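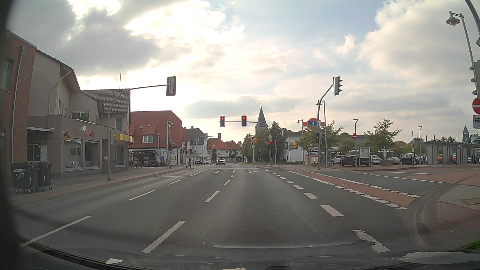 The Left Lane

"Left," said Heidrun Wieser. "Left, left, left, and please be in the lane before the arrow and not on top of it!"

Kazuhiro got in the lane before the arrow. He was thirty-four years old and he had been driving for nineteen days, and he still felt a small thrill every time the indicator clicked when he asked it to. It was April and the clouds were piled up like laundry, with the sun burning a hole in them somewhere off to the side, and he loved all of it, the clicking and the clouds and even the brown paper package on the back seat that had been sliding from door to door since Drurkomen.

"You're smiling," said Heidrun.

"I like this junction."

"You can't like a junction."

But he did! He had come through it on the bus for three years, always looking sideways at the ice cream café on the corner, and he had never once seen it from the front, coming at him slowly, with the road opening out wide and gray and all the white lines running ahead as if somebody had drawn them for him personally. On the bus you got the café in slices. From behind the wheel you got the script lettering and the cone sign and the big windows all together, and the plant upstairs, too, which he had privately decided belonged to an old man who played the clarinet.

The light was red. He stopped behind the line, beautifully, and waited to be told so.

"Good," said Heidrun, and wrote something in her notebook. She wasn't his instructor. She was his landlady, she was seventy-one, and she had given up her own license in the winter after a disagreement with a gatepost. The notebook was for the trip to Milidska. She had been planning that trip for as long as he had rented the room, and it was 111 kilometers, and she wasn't going to sit beside anyone for 111 kilometers until she had seen how he handled town.

"How many points is that?" he asked.

"Four."

"Out of?"

"I haven't decided."

The package slid again as he pulled away. In it was an accordion strap, a good one, thick leather with a brass buckle, which Hollis had mended in his workshop and refused to take money for. It was going to Heidrun's sister. The sisters hadn't spoken since a business with a cake tin, and the strap was supposed to fix that, or at least get them both into the same kitchen. Kazuhiro had heard the cake tin story in six versions. In one of them Heidrun was completely to blame, and she told that one best, with voices.

He turned left. He took it wide and smooth and let a cyclist go, and the cyclist lifted one finger off the handlebar to thank him, and he thought he might burst.

"Now around the block," said Heidrun, "and do it again."

So they did it again. They came up the same road and met the same lane arrows, and he noticed new things every time, because that was the wonderful part of going somewhere twice. ATHENA, on the building past the café! He had read that sign a hundred times from the bus and always wondered what they did in there. There were bikes out front and a big red roof with a silver pipe sticking out of it, and Heidrun said she had danced there once, in green shoes, before it was called that.

"With who?"

"Watch the road."

"I'm watching it. With who?"

"A man from Jakmont," said Heidrun. "He stepped on the shoes. My sister married him."

Kazuhiro stopped at the line. The light was red again, and he was glad, since this one was not in any of the versions.

"Was that before the cake tin?" he asked carefully.

"What do you think was in the cake tin?"

He had no idea. He looked at her, and she looked straight out through the windshield with her chin up and her handbag on her knees, and she was – he was almost sure of it – trying not to laugh.

"The shoes?" he said.

"The shoes," said Heidrun. "I mailed them to her. For the wedding. With the footprint still on."

He laughed so hard that he missed the green, and the van behind them honked, and he stalled, and started, and stalled, and then got them around the corner in second gear with his ears on fire. The package shot across the seat and hit the door. Heidrun had the notebook open and was crossing out the four.

"Sorry," he said. "Sorry! I can go around again."

"No," she said. "Pull in where you can. I want two scoops of hazelnut, and then I want to look at the map."

"The map?"

"If we leave by three we'll be in Milidska for supper. She eats early." She shut the notebook and put it away in the handbag, and snapped the clasp. "You'll have to park it yourself. I'm not getting out to wave my arms."

He found a space on the second try, a little crooked, and turned off the engine.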